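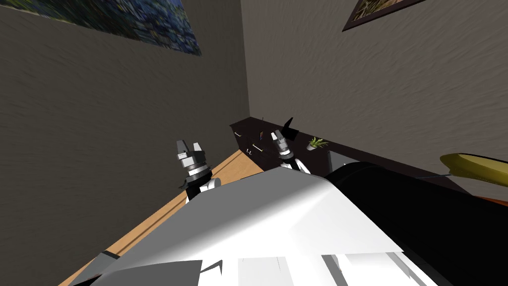
Slide 1. Title and what the talk covers

Good afternoon. I'm Mwangi Were, and I work on control at Diserside. Warrick Ruddock did the gripper side of this and will take the second half of the questions.

We compared two controllers on a two-armed humanoid in simulation. One is our older joint-space controller, which we call Hendricks. The other is Barik, which plans in the space of the gripper tips and works the joints out afterwards. Same robot model, same room, same shelf task for both. All the runs I'm reporting were finished by 2025-11-14.

Say early: no hardware results today. Hardware is planned for February.

Slide 2. The shelf task

Each run asks for a reach to a point near the long dark shelf. The plant and the propped black panel are obstacles. Touching either one ends the run and it counts as a failure.

We did 280 runs per controller, with 8 start poses. Seeds are shared, so run 12 on Hendricks is the same start and target as run 12 on Barik.

Pause on the picture. The point to make is how much of the head view the robot's own body takes up. The white shell and the black housing hide part of the shelf, and neither controller gets any extra information about what is behind them.
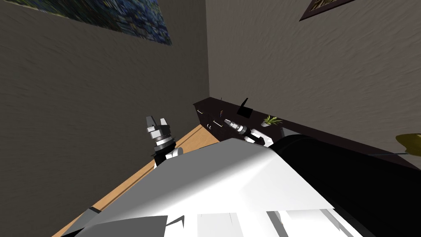 Slide 3. Two kinds of camera

The head camera gives us the shelf, both arms and a lot of torso. It is good for deciding where to go. It is poor at telling you how far a fingertip is from a surface, and in some poses a gripper lines up with the black panel and you can't separate the two.

The close view at the gripper is the other way round. You get both fingers, the pads and whatever is past them, and very little of the room.

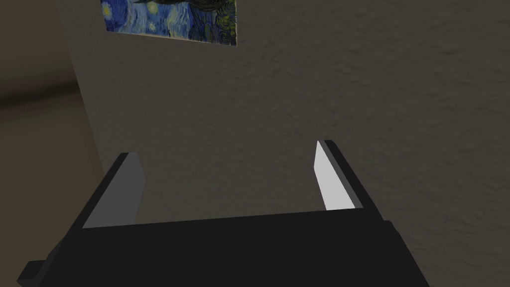 Warrick wanted the pads visible at full opening, and that fixed where the camera had to sit. We tried 4 mounting positions before settling. The cost is that the gripper body takes up a good share of the pixels. We mask that part out before anything goes to the controller. If someone asks about lighting, say the two pads can come out at very different brightness and that we did not correct for it.

Slide 4. Results

Hendricks completed 186 of its 280 runs. Most of its failures were elbow positions that left the gripper short of the target.

Barik did better on reach and worse on time. It stalls when both arms are asked to move together near the corner of the room. Show the plot, don't read out the numbers.

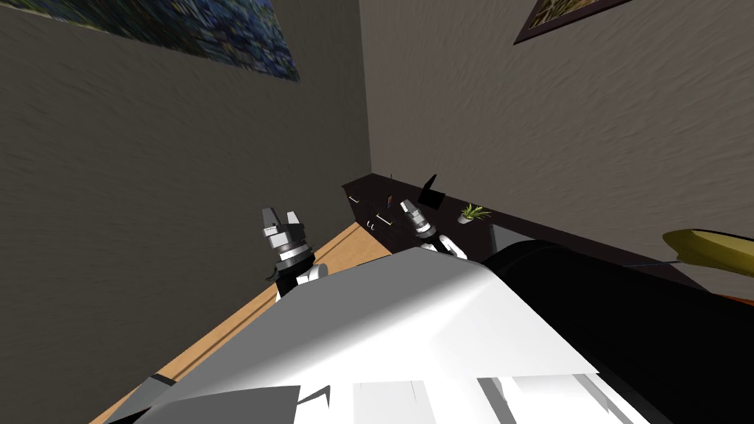 Head view, both arms up at the shelf.

Slide 5. What we'd change

Randomise the wall texture. Ours is the same rough grey-brown plaster all over, and we don't know how much the vision side has come to depend on it.

Move the shelf objects between runs.

Try the Stalorwood fingers, which are longer. Warrick has the model ready but the contact settings still need work.

Questions. Hand over to Warrick for anything on pads or finger geometry.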